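About Treteo

Home | About | Software | Newsletter | Jobs | Contact

Treteo writes control and planning software for two-armed robots. We don't build arms or grippers. Our customers buy those from other companies, and we supply the part that decides where the arms go, how fast, and what to do when something is in the way.

The company started in October with two engineers and one contract. We now have 9 people on staff. Most of us came from machine tool programming or game physics, and a few came straight from school.

What we make

Our main product is Zevik, a motion planner for pairs of arms that share a workspace. Planning for one arm is well understood. With two arms, each one is an obstacle for the other, and once both have hold of the same part they can't move separately at all. Zevik treats the pair as one machine when it has to and as two machines the rest of the time. The switch between those modes is where most of our work goes.

Firnen is the simulator we test on. It started as a set of scripts for checking joint limits, and we kept adding to it. Every change to the planner runs through Firnen before it goes to a customer. The full test set has 173 tasks, mostly picking up, carrying, turning and setting down. It runs overnight, and the results are waiting when the first person gets in.

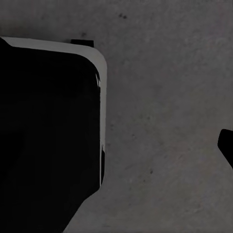 We keep the simulated rooms plain. A detailed background takes time to draw and seldom changes what the planner does. We put the effort into contact instead: how a finger meets a surface, how much it slips, and when a grasp should be called lost. Contact settings are stored with each test, so an old result can be run again and compared with a new one.

Firnen also renders views from wherever a camera would be mounted. Our perception code reads those views the same way it reads live ones. It reports a position and a confidence value, and the planner slows down when confidence drops. Customers can set that threshold themselves. Many leave it where we put it.

How we work

We release Zevik every 6 weeks. A release that fails any test waits until the failure is fixed or the test is shown to be wrong, and in either case we write down which it was. Release notes list known problems first.

Support is handled by the people who write the code. Each engineer takes a week at a time. If you send us a log file, please send the whole thing, including the startup section. We can usually replay it in Firnen and see the same plan you got.

Tray handling is the job we are asked for most often. A tray is wide, it has to stay level, and both grippers need to be in place before either one lifts. The planner checks the two approach paths together and holds the first arm at the rim until the second is ready.

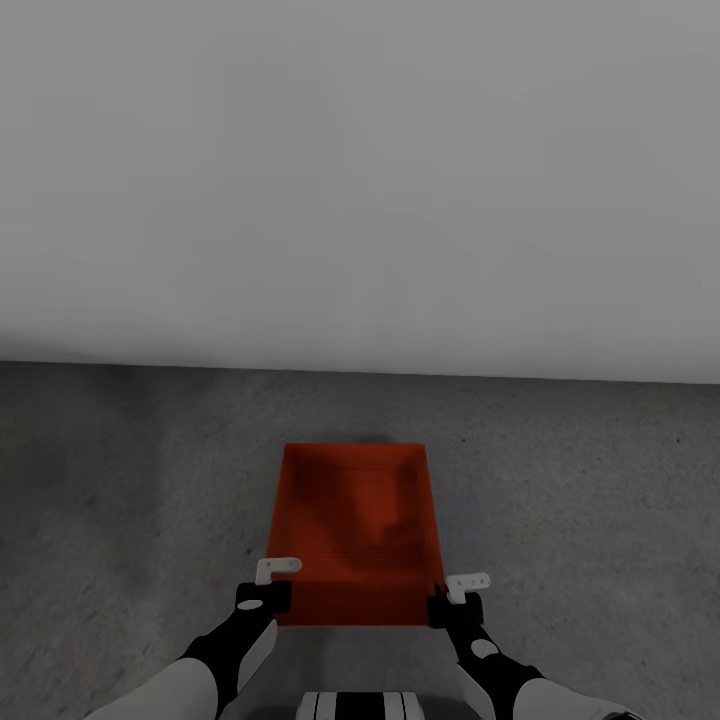 Treteo Newsletter, Issue 9

The newsletter goes out with each release and has nearly 400 readers. It covers changes to the planner, notes on settings and answers to support questions that came up more than once. Back issues are on the Newsletter page.

Where we are

Our office is on the second floor of the Yordanov Building. The entrance is on the parking lot side. Visitors are welcome by appointment, and we can run a planning demo on your own arm model if you send the file a few days ahead.

Jobs

We are looking for a developer to work on collision checking and a second one for the customer setup tools. Experience with robots helps but isn't required for the setup tools job. Details are on the Jobs page.

Page last updated 8 February 2018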